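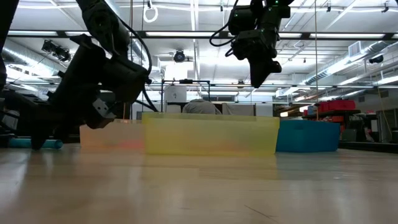

A light wooden table top with a smooth, glossy finish.

Ciarán Keogh has been finishing timber tops for other people's workshops, kitchens and canteens long enough to have stopped recommending gloss by default. He runs Drelline from a unit in Arorau, where the spraying is done in one room and the arguing over sheen levels in another.

"People ask for gloss because they saw it in a showroom," he says. "A showroom has spotlights. A workplace has tubes in the ceiling, and you get every tube back off the surface."

Sheen is measured by bouncing light off the film at a fixed angle and recording how much returns. Keogh keeps a meter on the bench and writes the reading on the underside of each top in pencil, along with the batch number of the lacquer. Customers rarely look. He uses the figures when a top comes back for repair and he has to match it.

The chemistry, he says, matters less than the preparation. A clear lacquer goes glossy if it is left alone. Matt versions contain a fine powder, usually silica, which roughens the surface as the film shrinks. "If you don't stir the tin, the powder sits at the bottom. The first top comes out shiny and the last one looks like chalk. I have had both in the same order."

His own sequence for a hard-wearing top starts with flattening the timber, then a sealer, then sanding back. He applies 4 coats in total. The final one is left for 6 days before anything heavy is put on it, although the film feels dry the same evening.

"Dry and cured are separate things. You can touch it, you can lean on it. Put a mug on it overnight and you'll have a ring."

Most of the complaints he receives concern scratches. Gloss is not softer than matt, he says, but a scratch in it catches the light along its whole length. On a satin film the same mark tends to disappear unless you look for it. Satin has its own fault: rub one area often enough and it polishes up, so a desk used daily develops a bright patch where the forearms go.

For cleaning he is brief. Damp cloth, a drop of washing-up liquid, dry cloth after. He dislikes spray polish, particularly the silicone sort. "It gets into the grain through any scratch. Then I come to recoat and the lacquer pulls away in little craters. Fish eyes, we call them."

Recoating a top costs 300 euro if the film is sound and 875 if it has to be stripped. The difference is nearly all labour. Keogh tests adhesion with a blade and a strip of tape in a corner before quoting, a habit he picked up at Ó Súilleabháin, the joinery where he trained.

He has recently been trying a water-based product called Culix, which he rates for clarity and smell but finds slow in a cold workshop. In November the unit is heated from early morning and he still loses half a day waiting between coats.

"The tin says two hours," he says. "Two hours at what temperature? It's in the small print on the back. Read the back of the tin."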